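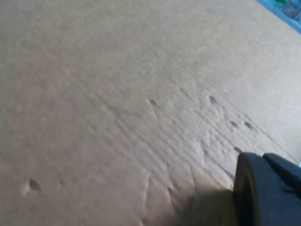

Fine diagonal ridges on a plain tan surface.

Wanted: people who keep bad diaries

The Clolside Household Record is looking for 10 new diarists to write down, in ordinary words, what they do at home in December. We would especially like to hear from those who have started a diary before and given up by the second week. You are our people.

The Record has been going long enough to have collected 468 diaries, of which 141 are readable. The rest are in pencil, in a hurry, or in the handwriting of the late Mr Jenkins, who left us eleven years of weather notes that might equally be recipes. We love them all, but this time we would like typing, or at least capitals.

What we ask

You write something every day for the month. A paragraph is fine. "Soup again" is fine, though we would be grateful to know which soup. Tell us what you ate, who rang, what you meant to mend and didn't, what the neighbours were up to as far as you could tell from the landing window. Please change the neighbours' names. We had a difficult spring.

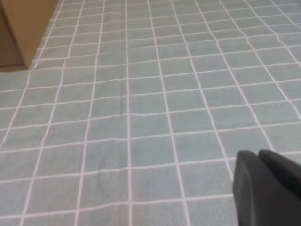 You don't need to be interesting. We have had applications from several interesting people over the years and their entries tend to be about Portugal. What readers come to us for is the price of a bus fare, the argument over the thermostat, and how long a person can go on owning a drawer that doesn't shut.

Who can apply

Anyone over 18 living in Clolside or on the Nalier side of the river, including those who insist that the Nalier side is a separate town. You may live alone, with family, with lodgers or with a parrot. Two people in the same house may both apply, but must promise not to read each other's entries until the new year, and ideally not then.

Published novelists are welcome if they can control themselves.

What you get

A fee of £2 a day, paid at the end, which we are aware is not a wage. Also a notebook, a printed copy of the finished volume, and an invitation to the reading evening, where an actor with a much nicer voice than yours will read out your remarks on limescale.

Entries go into the Porosura reading room under a number, without your name. You can withdraw any page before printing. Most people withdraw Boxing Day.

How to apply

Send us one day, written up as you would for the Record, in no more than a page. Yesterday will do. No CV, no references, no covering letter about your lifelong passion for social history — we have a box of those already.

Post it to Gisela Lammers, Household Record, Porosura Reading Room, Clolside, or hand it in at the desk. Closing date is Wed 1 November. Late entries will be read with sympathy and put with the pencil ones.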